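Holub Textile Care – Operations Meeting, December

Chair: Ľubomír Říha
Start: 9:05

1. Previous minutes
Approved with one correction: the Trakby invoice is for 1,514, net of tax.

2. Wash water
Vodinex reported inlet hardness above the contract limit on two readings. Softener to be regenerated nightly until the next reading. Dosing stays unchanged. Ľ. Říha to request the full log.

3. Dryer line
Filter housing on dryer 2 still leaks lint. Planeck quoted for a new gasket set – delivery in around 9 working days. Load limit stays at 80 percent until fitted.

4. Folding standard, printed garments
Current sheet covers plain items only. Agreed: T-shirts to be folded square, print facing up, and stacked no higher than the tray lip. Sheet to be reissued before the holiday shutdown.

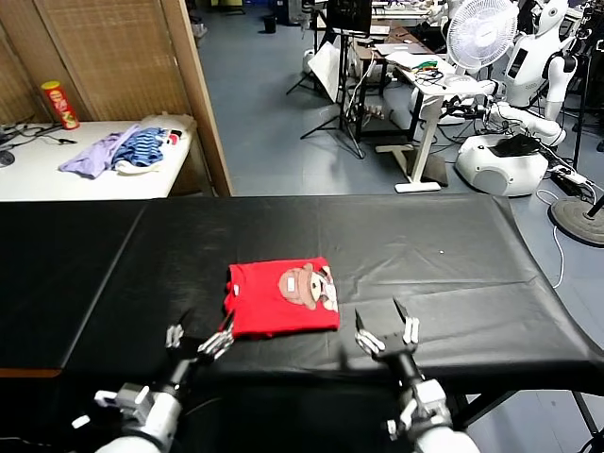
Fig. 1. Red T-shirt, folded, print up.

5. Supplies
Order 400 garment bags, medium. Hangers deferred.

6. Other business
Loading bay light reported again. Work order open.

Closed 10:20. Next meeting: same room, date to be sent by e-mail.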